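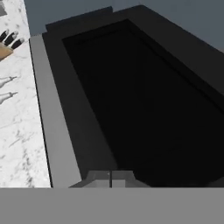 The Husar arm began as a kitchen project, and its builders have kept it there in spirit. Before any part was cut in the shared workshop at Trusside, the group had settled on its aim: a small household manipulator that members could assemble with hand tools, repair from a parts drawer and bring home at the end of the build.

Oana Iordache, who leads the project, drew the first version in January. Her parts budget was $1,990, a sum that covered the motors, the controller, the gripper and the aluminum stock for the base. The two-finger gripper took $500 of it. An earlier design had three fingers and a softer grip, but it was heavy enough to make the wrist sag at full reach, and the group returned to a simpler pair.

Much of the work has been carried out in simulation. The members built a virtual kitchen to stand in for the real one, with a marble countertop, a knife block and a broad black basin, and gave the simulated arm a view from its own wrist. The arrangement allows them to test a movement in the evening and review it the next morning without tying up the bench.

The basin has been the most demanding part of that kitchen. Its interior is almost uniformly black, and a vision program that handles a pale counter with ease has little to work with there. Early trials treated the cavity as a flat surface level with the rim. The gripper would descend, stop short and open its fingers over nothing.

"We spent a month on the planner before we looked closely at the depth estimates," Iordache said. "The planner was doing what it had been told. It had been told there was a floor."

The remedy was modest. The group now has the software find the rim first, using the edge between the light gray strip and the dark border, and work out the depth of the basin from a stored measurement. A set of 200 simulated runs is completed after each change to the code, and the results are posted on the workshop wall beside the drill press schedule.

Iordache has been cautious about moving to the physical arm. The base plate, cut from Dukus stock left over from another build, flexes more than the model predicts, and the shoulder joint has been taken apart twice to replace a bearing. Members have also agreed that knives will stay out of the arm's reach during trials at the bench, whatever the simulated counter may hold.

The drawings run to 70 sheets and are kept in a binder at Trusside, where any member may copy them. A second group, working under the name Prustance, has started on a shorter version of the arm for use at a desk. Its members have borrowed the wrist design and are making their own base from steel.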